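Reltden Court Information Office

1/ The Cultham Court of Appeal ruled on Tuesday that a person held before trial must be given a written statement of reasons when bail is refused. The decision was unanimous on this point.

2/ The case, Cârstea v. Reltden, concerned an applicant detained for 119 days on charges of aiding an unlawful organization. The trial judge refused bail in open court but issued no written order.

3/ The applicant argued that without written reasons there was nothing to appeal. The prosecution replied that the transcript was sufficient and that the statute did not require a separate document.

4/ The court accepted the applicant's reading of section 5. It held that a right to have detention reviewed "cannot be exercised against silence," and that a transcript may be relied on only where it records the judge's own reasons.

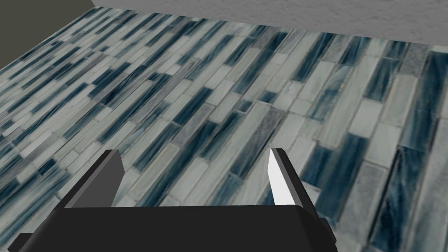 5/ The court declined to strike down the section itself. Two judges would have gone further and found the presumption against bail unconstitutional. The majority left that question for a case in which it is squarely raised.

6/ The ruling does not order the release of any detained person. The applicant's request returns to the trial court, which must hear it again and issue a written order.

7/ Court records list 495 pending matters in which bail was refused under the same section. Counsel in those matters may request written reasons from the registry of the court that made the order. No filing fee applies.

8/ The full judgment, including the separate opinion, may be read at the public counter in the Nuketti Building. Certified copies must be requested in writing.

9/ A practice note for trial courts is expected in May. Questions about individual cases should be sent to the relevant registry, as this office cannot give legal advice.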